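Notebooks > Test Kitchen > Fermented and Set Dairy > Entry

2019-12-16

Strained yogurt and set cheese, bench work, continued from the previous entry. Written up by R. Anghel for the Drurgate kitchen, with a copy to Lirholm.

The purpose of this session was to settle the straining time for the plain whole-milk yogurt before the recipe goes into the staff manual. The two kitchens have been working from different instructions. Drurgate strains overnight under refrigeration, and Lirholm strains for a shorter period at room temperature and then chills. The resulting products have been described by the same name on the menu, although they do not behave the same way when sugar is added.

Milk was from the usual Barredo delivery, whole, not homogenized. It was brought slowly to a bare simmer in the heavy pot, held there for 20 minutes with regular stirring, and cooled in a water bath until it could be handled comfortably. The starter was taken from the previous batch, loosened first with a ladle of the warm milk and then stirred through the remainder. The pot was wrapped and left undisturbed in the proofing cabinet. The set was clean, with a thin layer of whey at the surface and no graininess on the spoon.

Three portions were weighed out at 500 g each and tied in cotton cloth that had been boiled and wrung out. Portion A was hung in the walk-in overnight. Portion B was hung on the bench for the time given in the Lirholm instructions and then moved to the walk-in. Portion C was placed in a lined colander, covered, with a plate and a light weight on top, in the walk-in overnight.

Portion A gave the best texture for sweet work. It held a line when a spoon was drawn through it and released no further whey after standing on the plate. Portion B was noticeably sharper. This is acceptable for the savory dip and the flatbread dough, but it is too sour for the saffron dessert unless the sugar is raised, and raising the sugar thins it. Portion C was firm at the outside and soft at the center. It had to be beaten smooth, and after beating it was looser than A. 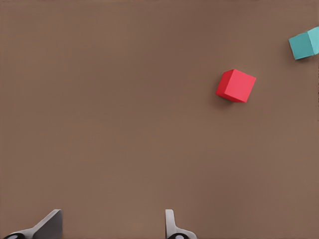

On sugar. Powdered sugar was added to a measured part of each portion in the same proportion. All three loosened within a few minutes, as expected. A recovered after an hour in the refrigerator. B did not recover fully. It is recommended that the manual call for the sugar to be folded in by hand and the mixture rested before any judgment is made about thickness. In the past, staff have returned sweetened yogurt to the cloth at this stage, and a good part of the sugar is then lost with the whey.

Cardamom was ground fresh in the small mill with a spoonful of the sugar, which keeps the powder from clinging to the walls. The ready-ground cardamom was tried alongside and found flat. The remainder of that jar should go to the bakers for the spiced loaf. Saffron was steeped in warm milk for 30 minutes. A longer steep did not change the color to any useful degree.

The whey from all three portions was collected and pooled. Part of it was used in place of water in the flatbread dough. The dough came together sooner than usual in the food processor and needed a little less liquid than the recipe states. It was soft but not sticky, and rolled without tearing. The baked breads browned faster, and the griddle had to be turned down after the first two. The rest of the whey is in the walk-in, bottom shelf, labeled. It should be used for soup stock or discarded at the end of the week.

Second item: set cheese. The batch was made with lemon juice in the standard manner. The milk was taken off the heat before the juice was added, and the juice was added in small amounts until the whey ran clear. The curd was rinsed once in cold water, gathered in cloth, and pressed under the board. The yield in curd from the full pot was 1,798 g before pressing. The pressed weight was not taken, as the scale was in use for the bread section. This will be corrected next time.

After pressing, the cheese was cut and fried in a shallow layer of oil. Pieces from the middle of the block held their shape. Pieces from one side crumbled at the corners, and the board had clearly been sitting unevenly - the block was thinner along that side. The pressing board should be checked for level before the weight goes on. Fried pieces were moved directly into warm salted water and stayed tender. A few were left dry on a rack for comparison and became chewy as they cooled.

Note on rinsing. Lirholm does not rinse the curd. Their cheese carries a faint lemon taste, which some diners like in the spinach dish. It is not wanted in the sweet dumplings. It is proposed that the manual give a single method with rinsing, and that the spinach recipe carry its own line on the matter.

Third item: the rice pudding from the Evville menu. This was cooked once only, at their written quantities, and is recorded here for completeness. The rice was washed, soaked, drained, and broken lightly by hand. The milk reduced more slowly than the recipe suggests, and the pudding was still thin at the stated time. It was correct after a further 20 minutes on low heat. The pot at Evville is wider than ours, and the written time is probably right for that pot. The recipe should give the sign to look for (the rice visible at the surface and the milk coating the back of a spoon) together with the time.

The pudding thickened considerably on chilling and had to be let down with cold milk before serving. The nuts were stirred in while it was hot and had softened by the next morning. They should be toasted and added at service.

Cloths. Two of the older cloths have become thin and allow curd through at the center. They have been taken out of use for straining and may be kept for covering dough. Replacements should be boiled before first use, without detergent. A trace of soap was detected in a yogurt made last February, and the entire batch was lost.

Points for the manual, as they now stand:

Whole-milk yogurt for sweet dishes: hang overnight, refrigerated, without weight.
Yogurt for dips and doughs: either method, marked on the tub.
Sugar: powdered, folded in by hand, one hour of rest.
Set cheese: rinse once, level the board, press, weigh before and after.
Whey: label and date, bottom shelf.

Outstanding. The question of salt in the yogurt dip has not been addressed. Drurgate salts before straining and Lirholm after, and a side-by-side test is needed with both portions taken from one pot. The starter also requires attention. It has been carried forward for a long time and the last sets have been slower than those recorded earlier in this notebook. A fresh starter will be begun in parallel and the two compared at the next session - the old one is to be kept going until the comparison is written up.

Lirholm is asked to send its straining times, with the room temperature on each occasion, before the salt test is scheduled.

Raluca Anghel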